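Household Textiles, week 5: looking after fabric
Notes by Evie Rudd

Last week we got as far as fibres, so I'll pick up with washing (and yes, I do still owe you the handout on wool!). Most of the damage I see at home comes from too much heat and too much powder. Check the care label first, then go one step cooler than you think you need.
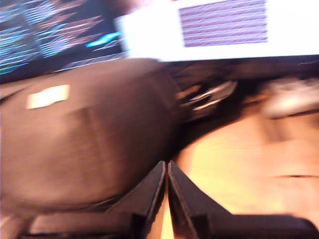
Drying is where I get bossy. Thick seams and padding stay damp long after the outside feels fine, so turn things inside out halfway through and leave them somewhere airy overnight. I ruined a lovely quilt in January by folding it too soon.

For next time, please read the Chaudhary chapter up to page 56 and bring one item with its label still on.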